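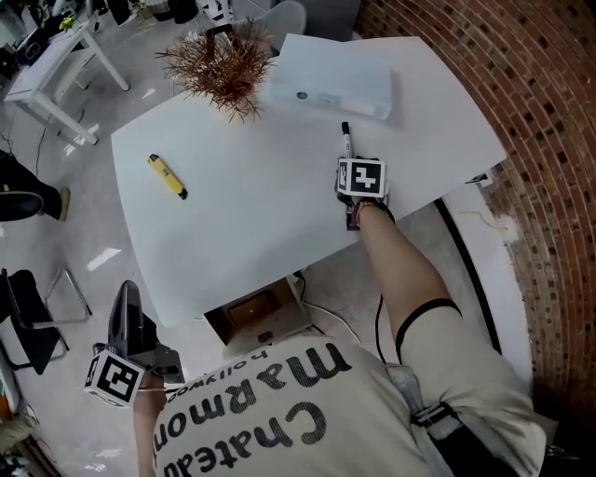
右手グリッパで黒ペン把持中。左は机の脇で待機。テーブル奥は例の枯れた植物。

読了時間 4分

2020年9月9日 ペン課題、収録メモ

Praline(手持ちグリッパ一式、うちでの呼び名)で机上の把持データ取り。今日の分は把持のみ、キャップの開け閉めは後日。
エピソード目標500。夕方の時点で保存済み691、ただし使えないのが混ざってる(後述)。3月からの累計は2,883になった。表の方はまだ更新してない、あとで。

手順、今日のやつ
・開始は両手とも机の手前、指を開いて静止。ビープ2回で開始
・右で黒ペンをつかむ、持ち上げて奥に向ける、一拍おいて戻す
・左は使わない課題でも必ず持つ。片手だけのデータを混ぜると後段で左の軌跡が欠損扱いになる(前回それで半日つぶした)
・黄色いのは邪魔もの役。毎回ちょっとずらす。ずらし忘れが続いたら、そこはタグ「static」

気づいたこと
キューブのマーカー、手首をひねると頭のカメラから一面しか見えなくなる。姿勢推定がそこで飛ぶ。ログだと把持の直前が一番多い。ペンを寝かせた状態から取りにいくと手首が返るので、取りにいく角度を作業者に言っておくべきだった。
ペンの把持位置もばらつかせたい。放っておくと全員まん中を持つ。端寄り、先端寄りも入れてもらうこと。指示書にはまだ書いてない。

左グリッパを机の縁より下に下げるくせ、自分も含めて全員ある。下げすぎると視野から消える。縁の横くらいまでならマーカー拾えてるので許容とする。それより下は破棄。

植物。背景として残すか片付けるか、また議論になった。Rhiannon Gwilliamは残す派で、きれいな机だけで学習させると現場で落ちる、とのこと。Zetdenに出したときの失敗例を見るとたしかにそうで、背景の細いものに引っ張られてる。残す。ただし位置はセッションごとに変える。今日は変えてない、スマン。

除外ルール(仮)
開始静止が短いもの、途中で人に話しかけて止まったもの、落としたもの。落としたやつは捨てずに「drop」フォルダへ。Malulekeの再試行モデルで使うかもしれないので。
今日のdropは90。多い。指先が滑る。指を替えるか、ペンを替えるか。ペンが先かな、安いし。

時刻同期
右と左でタイムスタンプがたまにずれる。録画を続けて回すと徐々に開いていく感じ。再起動すると戻る。原因不明のまま、休憩ごとに再起動で運用。誰かログ見てほしい。
あと保存先のパスが昨日のままになってて最初の何本かが昨日のフォルダに入ってた。移動ずみ。ファイル名はそのまま、日付は中身のヘッダを信じること。

Tevasstead側への引き渡し
把持区間の切り出しは向こうがやる。こちらは生データ+タグだけ。切り出しの境界をどこに置くか(指が閉じ始めた時か、閉じ切った時か)まだ返事なし。返事がくるまで送らない。

次回
・ペン、太さ違いを用意
・黄色いのの位置、紙に番号ふって順番に
・左の高さの目安、机の横にテープ貼る
・指先のゴム、在庫確認
・キャップ課題の試し取り、少しだけ
・マーカー面の汚れ拭く。端が擦れてきてるのがある気がする、要確認

学習の方は今夜回しかけ。前回の重みから続きでやるか最初からやるか迷って、とりあえず両方投げた。GPU占有してるので使いたい人は声かけてくださし。

コメント(3件)

みず
ずれの件、録画開始時のログだけ先にください。左だけ遅れてるなら受信側のバッファがあやしいです。

R. Gwilliam
植物は次回、手前寄りのパターンも撮りませんか。手で隠れる場面が少なすぎると思います。枝が折れやすいので動かすときは鉢ごと、じゃなくて根元を持って。

kd
「static」タグ、先月の分にも付けた方がいいですか? それとも今日以降だけ?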